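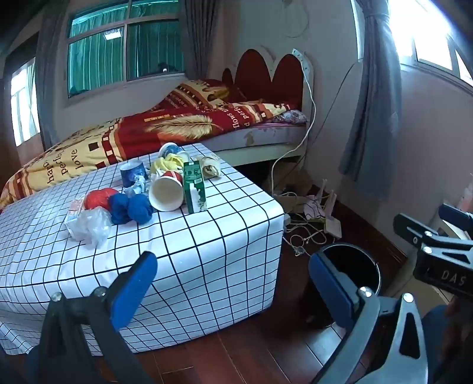 Crenshaw's bedroom clear-out swap is back for another winter

CRENSHAW, June 18, 2026: If you've got a table at home that collects everything nobody gets around to putting away, you'll be right at home at the Cenham Hall swap this winter (I certainly will be).

The swap started in March as a one-off. You pick one surface in your bedroom, clear it in 20 minutes, and bring along whatever you don't want any more. It went well enough that the organisers at Pulari, the little craft and homewares shop on the main street, are doing it again over four Saturdays.

I went last time with a bag of odds and ends and came home with a different bag of odds and ends, so I'm not going to pretend my place is any tidier. But I did have a lovely morning! And I finally parted with a pile of yarn I'd been saving for a blanket since before we moved house.

Yarn is the big one this time. Pulari wants part-used balls in any colour, and a royal blue or an orange-red will find a new home quickly, going by the scramble at the wool table in March. Mugs are welcome too, speckled, plain or patterned, as long as there are no chips. Clean cloths and tea towels can go in the fabric tub, even the crumpled ones, and there'll be an iron set up near the door.

Please leave the paper cups, empty cartons and plastic bags at home. Last time they came in at the bottom of people's boxes and it took ages to sort them out for the recycling.

Sasura, the cafe next door, is putting on soup and toast for $4 a serve, and you can sit in with your knitting afterwards. They've asked that prams be parked on the verandah side.

Doors open at 10 am and it's free to get in. Drop-offs can be left at Pulari during shop hours any day of the week before. Anything still on the tables at closing time goes to the op shop in Cenham, apart from the wool, which the Pulari knitters will hang on to for their next round of beanies.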